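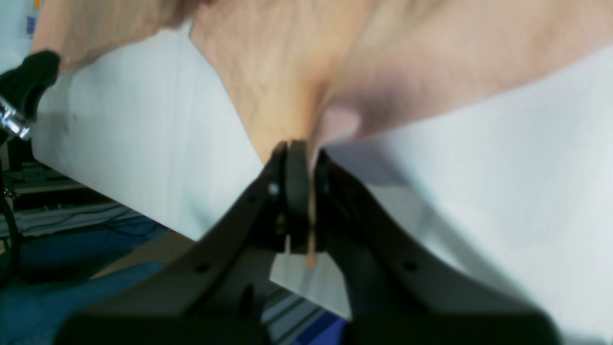 The project compared ways of getting a thin cloth flat on a table and folding it into a square that could be stacked. The cloth is a square of light fabric that wrinkles easily and keeps its creases. A narrow tan strip was also handled. The strip was pinched near its upper end, so most of the part below the pads hung free. Held lower down, a strip of this kind tips to one side and has to be set straight before it can be put down. The same rule was then applied to the cloth: take hold near an edge and let the rest hang or lie under its own weight.

Materials

One cloth, tan to peach in color. One pale tabletop. A measuring tape, a notebook, and a spray bottle with tap water for the second series. The cloth was bought from Zestia as a remnant and hemmed by Hamdia Tamiru, who also kept the notebook. Each side measures 870 mm after hemming.

Procedure

The cloth was crumpled by hand for 35 seconds and dropped on the table from elbow height. It was then spread by one of 2 methods. In the edge method, one edge is pulled out first and the rest of the cloth follows. In the center method, the cloth is smoothed outward from the middle with light strokes. After spreading, the height of the largest remaining ridge was noted and the cloth was folded in half twice. Each method was run six times in January, in the same room and at the same time of day.

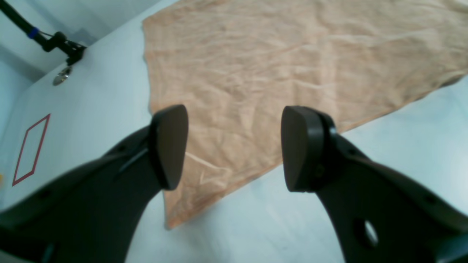 Does a cloth have to be free of wrinkles before it is folded? Fine creases can stay, but a ridge that crosses the fold line must be removed, as it shifts the upper layer and the corners no longer meet.

Results

The edge method gave lower ridges in every run. The center method left the middle smooth and pushed the slack to the corners, where it collected in small curls. These had to be opened one at a time, and the gain from the first strokes was lost. Misting the cloth made both methods slower. Damp fabric clung to the table and had to be lifted instead of pulled.

Most of the corner error came from the first fold. If the pinch took up only the top of a ridge, the edge behind it stayed where it was and the fold started at an angle.
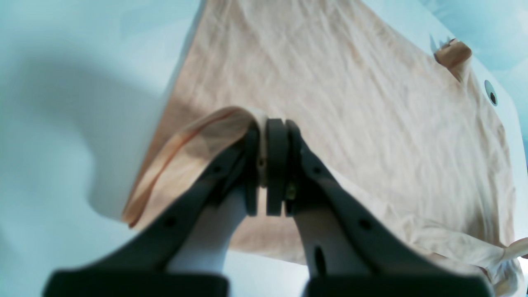

A wider pinch, with a full fold of fabric in the grip, moved the edge as one piece, and the second fold then needed little correction. The pull should be slow and parallel to the table. Lifting lets air under the cloth and the far side drifts.

Limits

Only one fabric was tested. A heavier cloth would probably favor the center method more than these runs suggest. Ridge height was read by eye against the tape, and the lowest values are not reliable.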